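The Saturday Beans

By May I could tell a good scoop from a bad one by the sound. A good one went shush. A bad one went tick tick tick, and that was beans on the floor, and I'd be under the bench again with the dustpan.

Gráinne Ó Néill ran our end of the Matsuda lab at Sastcombe and she had a theory, which she called Loltley after the street she grew up on. Everyone else was teaching their arms to hit the target weight. Gráinne wanted ours to learn when to stop. So I'd sit at the leader handles for hours, scooping and pouring, and every time I felt I had enough I'd squeeze the left grip and the computer would make a note of my opinion. My opinion! Mum was very proud.

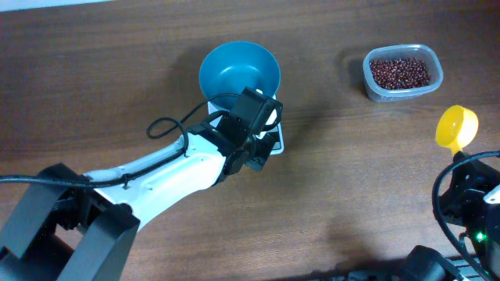
We did 274 of those. The target was always 40 grams and I never looked at the scale, that was the rule, I had to go by feel. Some days my feel was excellent. Some days I'd had a fight with my brother on the phone and I overpoured the lot, and Gráinne kept those too.

"They're data," she said.

"They're me being cranky," I said.

"Same thing, love."

Then we let Lotier have a go on its own. Lotier was the policy, though I talked to it like it was the arms. It went in low, tipped the cup a bit, waited, and came up again.

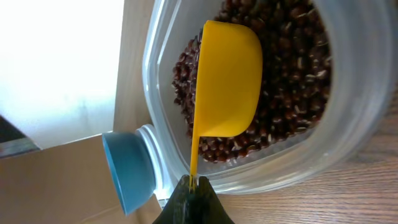 The yellow scoop over the adzuki-looking beans, wrist camera view.

I knew that wait. It was mine — I do it with sugar, I do it with the dog's biscuits. I'd never noticed until I saw a machine doing it back to me.

Over the next fortnight we ran it against the old weight-chasing version, and Lotier stopped within two grams far more often, and it needed fewer scoops to get there. Gráinne wrote that up in her flat, tidy way and put my name second. She left out the part I kept thinking about, that in 15 of the runs it had poured too much, all in a row, fast and a bit rough.

I went back through the logs that night with a cup of tea going cold. Then I rang my brother.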